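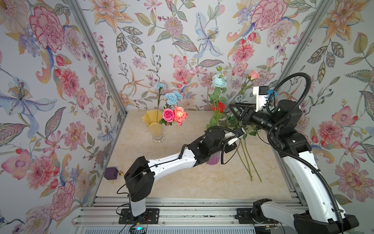
Artificial flowers against floral paper, with a clear glass vase at the middle of the table.

Faking it, properly
By Mei Dvorak

I used to be a snob about fake flowers. My nan had a basket of them on top of the telly, dusty, the colour of old bandaids, and that did me for about thirty years. Then I moved to a flat with no morning sun, a cat who eats lilies (lilies will kill a cat, please don't) and a job that has me away half of every month. Fresh bunch on the bench when I leave, brown soup when I get home. So. Stems.

This started as a short piece on where to buy and got out of hand. I've now spent more evenings than I'd like with a pair of side cutters and a pile of roses that never lived. Notes follow, in the order I learnt them, not the order that'd be sensible.

Buying first. Go and look. Online photos are useless for colour, every peach rose comes up the same on a phone. I went to Clisunthorpe, where Otis Quintanilla keeps the silk and poly stems in old umbrella stands down the back, over 300 of them when I was there in May, and he doesn't mind if you pull out half the shop. He was the one who told me to look at the backs. Everyone looks at the face of a flower. Turn it over. If there's a hard plastic collar with the petals poking out of it like a shuttlecock, you'll see that collar from the couch every night. A decent one has a green calyx that sits close.

Other thing he said: bend the stem before you pay. There's wire in there. It should hold where you put it. If it springs back, leave it.

I spent $47. Roses, a pair of carnations in light blue (no such thing in a garden, I know, don't write in), some filler I've already regretted.

Now the wallpaper question, which is the reason half my friends have given up on flowers altogether. Big floral paper is back. I love it. Great fat blooms in pink and coral and pale blue, leaves going everywhere, little red berries. And people assume that's your lot, you can't put a bunch in front of that, it'll vanish. Thaddeus Halvorsen hangs paper for a living and has papered more powder rooms than he'd care to remember. His view is that flowers on flowers is fine so long as one of them is winning. Pale paper, strong bunch. Or the other way about. What looks crook is two things at the same volume.

So against a pale gray-white ground you want a red rose, or a really hot pink, something with weight in it. Against a dark moody paper I'd go the light blues and creams. And leave some plain surface underneath. A beige top with a bit of marble in it is lovely, it gives your eye a place to sit down.

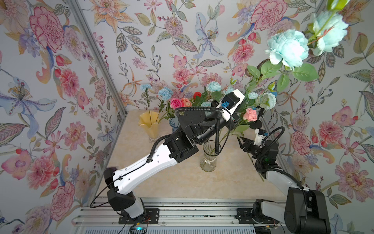 The putting-in is where I went wrong for weeks. I'd hold the whole lot in a fist, ram it in the vase, fluff it about. It always came out like a cauliflower. Real stems slide over each other, they're damp and smooth, they find a spot. Fake ones grab. Leaves catch on leaves, and you go to shift one rose and three come with it.

One at a time is the only way I've found. Leaves first, then your biggest bloom and let it be off centre. Then the next biggest lower down and facing a bit away. Small stuff last. Hold each stem up over the vase before you let it go and have a look at the height, becuase once it's in among the others you'll lose track of which one's which. If you need to move one, get hold of it low, down near the rim, and ease it up. Don't yank from the head. Heads come off. I have a drawer of heads.

Jalen Rosenthal, who did window displays for years before his knees went, starts every bunch from the back and never turns the vase. I turn mine constantly. We've agreed to differ. His do look better in a window, I'll give him that, but mine sits on a table and people walk round it.

Cutting. Almost everything is sold too long and almost everyone leaves it too long, then wonders why it flops about. Do be brave. Side cutters, not your good kitchen scissors, the wire will chew the blades. Rule of thumb for height is the bunch one and a half times the vase, which I mostly ignore. For a short vase I go lower than that, nearly tucked in, so the blooms rest on the rim. Keep the offcuts! A bare green stem is handy for packing out a wide neck when everything's sliding to one side.

Vases, then. Clear glass is the hardest test because you can see the stems and a fake stem in clear glass is a bit of green plastic in thin air. Some people pour in the acrylic stuff that sets like water. Gumaro Cárdenas at Drernasard sells it and even he told me to practise on a jam jar. I did, it went cloudy, the jam jar is now a doorstop. A single stem in clear glass gets away with it though. One rose, its own leaves, nothing else. Looks like you were given it.

For a mixed bunch go coloured. Translucent is the sweet spot, yellow or amber or that old sea green, lets the light in but blurs whatever is going on below the waist. And a wavy rim does half your arranging for you, the stems drop into the dips and stay apart. I paid 2 dollars for mine at the op shop and I'd pay a good deal more if it broke. 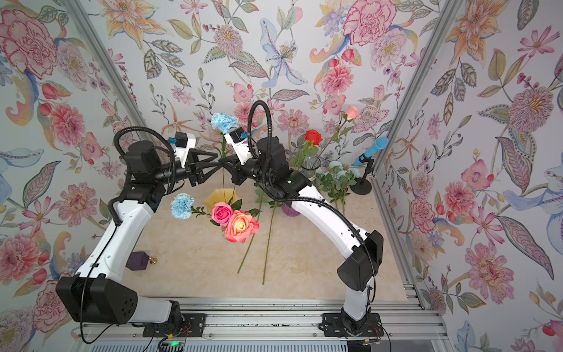 Light blue carnations, pink and peach roses and a yellow vase with a wavy rim. The single red rose is in clear glass further back.

Cleaning, quick, I'm over my word count. Hairdryer on cool, once a month, outside if you can. Soft paintbrush for the creases in roses. Don't wash the cheap ones, the dye runs, I've a tea towel to prove it. Keep the lot out of full sun, the pinks go first and the blues go a sort of grey that no brush will fix.

And swap them about. This was Mr Halvorsen again, muttering on his way out the door, but he's right. A bunch that never changes turns into furniture and after a month you stop seeing it. Pull the carnations, put them away in a shoebox with tissue, bring out somthing else in spring. I've got the blue ones in at the moment, one standing up tall, the other leaning. The cat has had a sniff and gone back to bed.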